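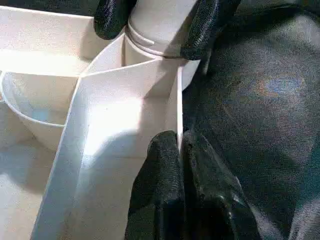
Clirer 2 review: learning two-arm tasks from a small set of demonstrations

I have used Clirer in our lab since June, on two arms and with the recording kit from Zudby. The method was first described by Signe Forsberg, and the package follows her text quite closely. Before this we trained one policy for both arms together, with the wrist views and the head view mixed from the first layer. Clirer does it in another order. Each arm first learns from its own wrist view, and the head view comes in later, only to decide when the two arms must move as one.

I was a little doubtful. For a task where both hands hold the same object, I expected that separate learning would make the arms pull against each other.

What you get

The software, a calibration board, two cable guides and a printed manual of 42 pages. We paid 356 dollars for the kit with the academic discount. The manual is well written, but the chapter about time synchronization refers to a menu that no longer exists. I lost one afternoon with that. The answer is in the release notes, under "clocks".

Our test

The task was to handle the Drimholm chair. It is white plastic, and we work with it upside down, legs in the air, on a black cloth. Both grippers must take the front rim of the seat and turn the chair by a small angle without letting it slide. White plastic is not easy for this kind of method. The rim, the ribs and the legs have almost the same color, and the depth values on the glossy legs are poor.

We recorded 103 demonstrations by teleoperation. For comparison, our old joint policy needed 300 before it was useful at all. With Clirer, the grasp on the rim was reliable already after the first training. Turning was weaker. When one gripper arrived early, it waited, and this is good, but sometimes it waited so long that the episode timed out. Forsberg writes about this effect and recommends to lower the "hold" weight. We did it and the timeouts became rare, but then the first gripper sometimes started too soon. I did not find a value which solves both.

I should also say that we moved the chair only within a small area. When we rotated the starting position more than in the demonstrations, the left arm often went toward a leg and missed the rim. More recordings would probably help, but we have not tried it yet.
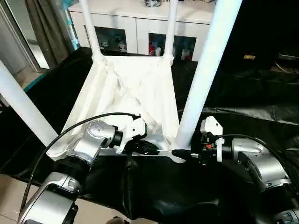 What I like

Training is fast on one ordinary graphics card, and you can retrain one arm and keep the other as it is. The log viewer puts the wrist views and the head view on the same time line, so it is easy to see which arm hesitated. Support answered my mails in clear language.

What I like less

The viewer crashes with long recordings. The default camera exposure is too high for white objects, and the export format is their own, so you need a converter for everything else.

Would I buy it again?

Yes, for two-arm tasks with one rigid object. For soft things I would wait for the next version. Four stars of five.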